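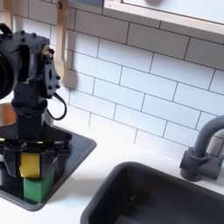 What is changing at the Benmont water testing laboratory in February?

The laboratory will take over routine testing of private wells and boreholes in the district, and household results will be issued within four working days of a sample reaching the counter.

January 11, 2022

BENMONT: Ulteo, the firm that runs the Benmont laboratory, has signed an agreement with Iyer Environmental to carry out testing of private water supplies. Samples have until now been sent by road to the Iyer site and reported by post. From February they will be received, tested and reported at Benmont.

The district register lists 3925 private supplies. Most are single wells serving one house, and the rest are shared boreholes on farms and small estates. Laboratory capacity has been set at over 4000 samples a year, which allows for repeat tests where a first result is outside the limits.

The standard household test covers coliform bacteria, E. coli, nitrate, lead, iron, manganese, pH, hardness and turbidity. Pesticide testing is available as a separate order and will continue to be done at the Iyer site. The four-day reporting time does not apply to pesticide orders.

"The delay under the old arrangement was mainly transport and post," said Dilani Gunawardena, laboratory manager at Benmont. "Bacteria samples have to be kept cold and started within a day. A shorter journey means fewer samples refused at the door."

The fee for the standard household test is £40. Shared supplies will be charged per sampling point. Bottles can be collected from the laboratory counter and must be used before the date on the label. Bottles for bacteria contain a small amount of preservative and should not be rinsed.

Results will be sent by email through Stellance, the reporting system already used for Ulteo's commercial customers. Paper copies can be requested on the sample form. Where E. coli is found, the householder will also be telephoned on the day the result is confirmed.

Katalin Tóth, technical lead at Iyer Environmental, said that both laboratories had tested split samples during the autumn and that the results agreed within the stated uncertainty of each method. The comparison report is available on request.

Orders already placed with Iyer Environmental will be completed there at the original price.

Press contact: Tania Chowdhury, Ulteo, Benmont
Sampling enquiries: Shahnaz Karunaratne, customer desk, Benmont laboratory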